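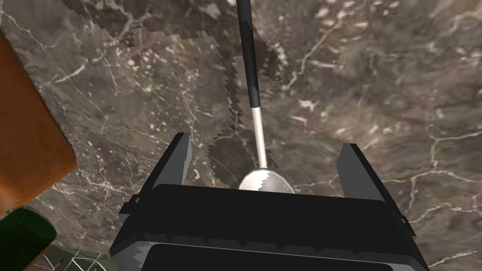
Unit 5 is the grasping unit, and all of it is done in the simulator. You won't touch the real arm until the tabletop project. Your task is to write a program that picks up one kitchen utensil from a countertop, lifts it clear, and holds it still. Everyone starts with the spoon, in the wrist camera view you will be using all through the unit. Its bowl is nearest the palm and the handle points away, so the fingers have three different things they could close on: the bowl, the thin metal shaft, or the thicker black grip. Before you write any code, decide which one you are going for and put it in your notebook with a sentence on why.

What to have ready

Log in to the lab machines with your course account and open the Cutstead workspace. The starter code is in the folder called grasp_unit. Copy it to your own directory before you edit anything. If you edit the shared copy, it gets reset overnight and your work goes with it. This happened to several people in February.

Work in pairs. One person drives and the other keeps the log, then swap after each exercise. Both names go on the log.

Exercise A: Approach

Move the gripper from the home pose to a pose above the spoon, with the fingers open. Keep the palm level with the counter. The starter code gives you the spoon's position and its heading, but the heading is measured along the handle, and the sign is easy to get backwards. Print it out and check it against the camera view before you trust it.

A parallel-jaw gripper closes along one line. For a long thin object, that line should run across the object. If the spoon leans and your gripper doesn't turn with it, one finger will touch first and push the spoon around before the other finger arrives. Rotate the wrist first, then descend.

Exercise B: Close and lift

Descend, close, wait, lift. The wait matters. The simulator needs a few steps for the contact forces to settle, and if you lift in the same step as you close, the spoon will often shoot out sideways. Start with a wait of 40 steps and bring it down once the grasp works.

Lift slowly. A grasp far from the center of mass will let the spoon swing between the fingers, and a fast lift makes the swing worse. If the spoon swings, note which end drops and move your grasp point toward that end.

Exercise C: Clutter

The countertop has other objects on it, and in this exercise their positions change with every reset. Your approach path now has to stay clear of them. Most groups solve this by coming straight down from above — that is fine for this unit. Think about the width of the open fingers as well as the path of the palm. A finger landing on top of a neighboring object counts as a collision even if the grasp works.

A note on the graphics

The shadows are drawn at low resolution and have blocky edges. We keep them that way so the simulator runs at full speed on the lab machines. If your program finds the spoon by color or brightness, test it with shadows on. The marble is another problem for simple thresholding, as the white veins can be as bright as the metal. Marlene Janssen wrote a short guide to masking out the countertop, and it is in the Flesholm folder with the other readings.

What to turn in

Your code, your log, and one page of writing. The page should say what grasp point you chose, what went wrong first, and what you changed. Screen recordings are welcome but not required. Turn everything in by 24th June.

Your program will be run 9 times with different starting positions. Full credit for the run portion needs a held spoon in all but 2 of them. Collisions with other objects are marked separately, so a clumsy success is still worth something.

Common problems from earlier groups

Gripper stops short of the counter: you are measuring from the wrist joint. Use the fingertip frame.

Spoon slides out on lifting: fingers are closing on the curved part of the bowl. Try the handle.

Everything works once and then fails: you didn't call reset between runs, so the old joint targets are still loaded.

Help

Boyang Xue holds lab hours in the Miyazaki room after lecture. Bring your log. Questions about accounts and logins go to the lab desk. If you finish early, the fork and the spatula are set up in the same workspace, and the spatula is the harder of the two.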